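Support > Manuals > Rotitz label printer > Section 4: Loading and first print

4. Loading the roll and first print

Do this before you plug in the USB cable. Takes a few minutes, longer if the old core is stuck.

1. Power off. Wait for the green light to go out.
2. Press both side tabs, lift the lid. Don't force it past upright.
3. Slide the roll guides apart. Drop the roll in, labels facing up.
4. Close the guides until they touch the roll. Touch, not squeeze. Too tight and the feed slips.
5. Work on a flat bench with decent light, the gap sensor is easy to miss.

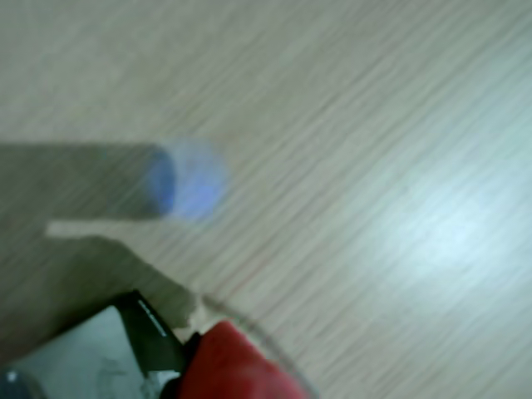 Shiyu Feng: Step 4 is the one that got me. I had the guides jammed tight and every third label came out crooked. Backed them off a hair and it's been fine since February.

Same fix if labels print straight but stop short. Check guides first, then the sensor.

6. Pull out a hand's width of backing paper and feed it under the black roller.
7. Close lid. Both sides have to click. One click = lid open error.
8. Power on, hold FEED until it beeps 2 times. Printer measures the label and parks at the next gap.

CAUTION: Print head gets hot on long runs. Let it cool before you open the lid to clear a jam. No knives or screwdrivers near the head, a scratch shows up as a white line on every label from then on.

Note: Mustden rolls are wound the other way. Load them labels facing down, and pick "inside wound" in the driver or the sensor wont find the gap.

9. Print the test page from the driver. Look at the barcode. Bars should be solid, edges clean. Gray and patchy, turn darkness up one notch. Smeared, turn it down.

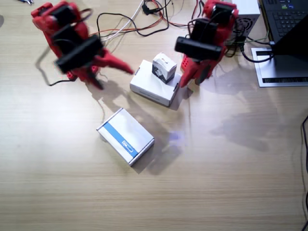 4.1 Shipping label settings

Enau software picks the wrong paper size after every update. Set it by hand, save as default, restart the program.

- Speed: medium. Fast is OK for plain text, bad for small barcodes.
- Darkness: start at 8
- Cutter: off unless you bought the cutter
- Counter: reset when you change the head. Clean the roller every 1,200 labels, more often if teh stock room is dusty.

Stick labels on flat cardboard, away from the seams and tape. Press from the middle out.
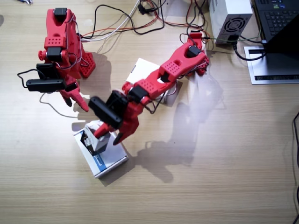 Packing & Dispatch Support Team

Error 214 after a roll change means the printer still has the old label size. Repeat step 8. Still there, power off and start over from step 1. If it comes back a third time call the desk and have the serial number ready, it's under the base.

Related
Section 3: Unpacking and placement
Section 5: Cleaning the head and roller
Agarwal scanner: pairing guide
Error codes, full list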